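5. Setting the height and the grip of the Dosuston arm

This section is for the person who has finished the assembly (section 3) and the motor numbering (section 4). You need one free table, the Pladis control program on a computer, and a set of toy bricks for testing. Please plan to do the whole section in one sitting, as the values are not saved until step 10.

CAUTION: The arm can drop when the power is switched off. Hold the forearm with one hand before you press the switch.

5.1 Before you switch on

1. Put the base near the far edge of the table, so that the arm reaches towards you and the working area is in front.

2. Lead the motor cable in a wide loop. It must not be tight in any position of the wrist.

3. Switch on and open the page "Height" in Pladis. The counter of joint 2 should show a value close to 3,842. If it is very different, go back to section 4.
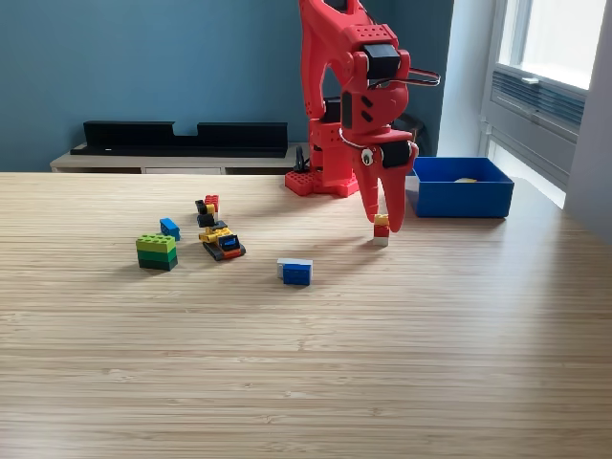
The first height must be taught over a stack and never over the bare table, for the reason that a small error then costs only a fallen brick. Use a stack that is easy to replace. Yellow on red on white is a good choice, because the colours tell you at once how deep the fingers are standing. Look also at the cable at this moment: on the right of the wrist it should still make a free curve, like the grey-and-white one on this arm.

4. Lower the gripper slowly with the arrow keys until the fingers are on both sides of the stack. Press "Store upper".

5. Open the fingers fully and move to a second stack, on the left of the table. Lower again until one fingertip just touches the wood. Press "Store lower".

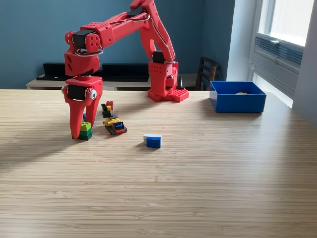 6. Raise the arm by two presses of the arrow key and wait until the motors are quiet.

Note: If the two fingers do not end at the same height, this alone is not a fault. Store the height with the lower finger.

5.2 Checking the approach

7. Choose "Approach" and set the speed to 19. Higher speeds are for later work and are described in section 7.

8. Start the approach and keep your hand near the stop key. The arm should come to rest over the stack you have chosen.
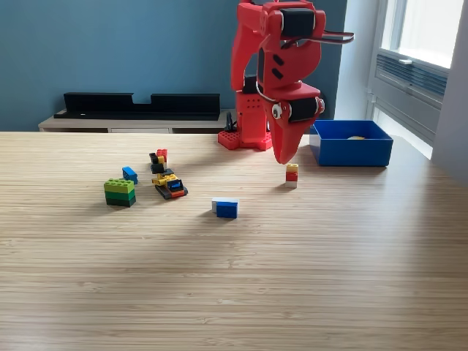
The approach point is kept separate from the grip point, and many users mix them up. At the approach point the jaw should wait a little above the bricks and may be slightly behind them, as it is here with the yellow brick on top. Do not correct this by hand. The program adds the last part of the way by itself when you press "Grip". Only if the jaw pushes the stack must you go back to step 4.

9. Press "Grip". If Pladis shows the message 243, the wrist motor has met too much resistance. Open the fingers, raise the arm and repeat from step 7.

5.3 Small parts 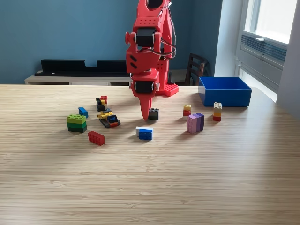
Small parts need a lower height than stacks, and this is where most of the worn fingertips come from. Reduce the height in single steps, and look from the side and not from above. For a piece as small as the black 2x2 brick, the tip must come almost down to the table, right beside the brick. Leave enough free wood near it - a neighbouring stack is easily knocked when the fingers open.

10. When the small part can be gripped, press "Save all". Write the values also on the card at the back of this guide.

CAUTION: Do not push the finger sideways to reach a part. The Woo fingers are printed and can crack at the screw holes. Spare fingers are sold in pairs by Fundico.

5.4 When to repeat this section

Repeat steps 4 to 10 after every change of finger or wrist motor, and after the base was moved to another table.

Text and revision: I-seul Ha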